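Jornada de puertas abiertas de Folosholm: ¿alguien más fue?
Foro > Automatización > Visitas y ferias

tornillo_flojo
Dec 14, 2022
Vuelvo de la visita a Folosholm con más dudas que antes. En el folleto ponía "manipulación bimanual lista para planta" y lo que enseñan es un robot de dos brazos, con manos de cinco mil articulaciones (exagero), moviendo una botella de plástico encima de una mesa verde. Pregunté por el tiempo de ciclo y me dieron una tarjeta de visita.
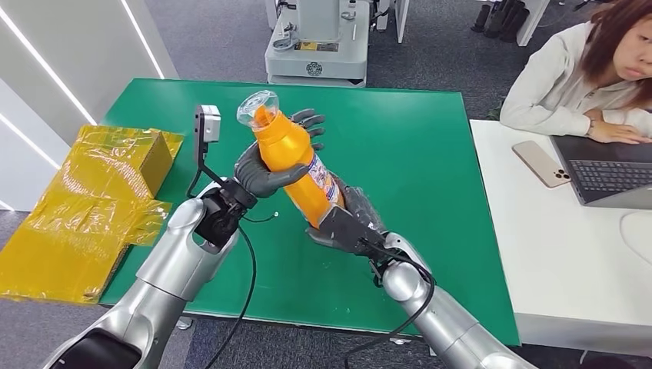
Mi problema es el de siempre: para coger una botella uso una ventosa y me sobra un brazo. En mi línea pasan 1815 envases por turno y ninguno necesita dedos. Si el argumento es la versatilidad, que me lo demuestren con piezas mezcladas y sin un técnico al lado.

usuga80
Yo fui en noviembre, en grupo reducido, y no salí tan enfadado. Sujetar con las dos manos algo inclinado tiene su miga, una por el cuello y otra por la base. Con ventosa no haces eso.

tornillo_flojo
No lo hago porque no me hace falta – ahí está el asunto.

Mantenimiento_Norte
¿Y los cables? Colgando de las muñecas. En mi taller eso dura hasta el primer enganche.

usuga80
Es un demostrador, hombre. El de Brellolura también iba así y luego lo carenaron.

Mantenimiento_Norte
Luego lo carenaron y subió de precio. Nosotros pedimos oferta a Godbridge por una celda normalita y tardaron 34 días en contestar. No quiero saber lo que tardan con un repuesto de dedo.

pinza_paralela
¿Dijeron si era autónomo o si lo llevaba alguien a distancia?

tornillo_flojo
Lo pregunté dos veces. "Depende de la tarea". Apunté eso tal cual.

pinza_paralela
Pues entonces espero al año que viene.

usuga80
Yo repito, que además el café era bueno.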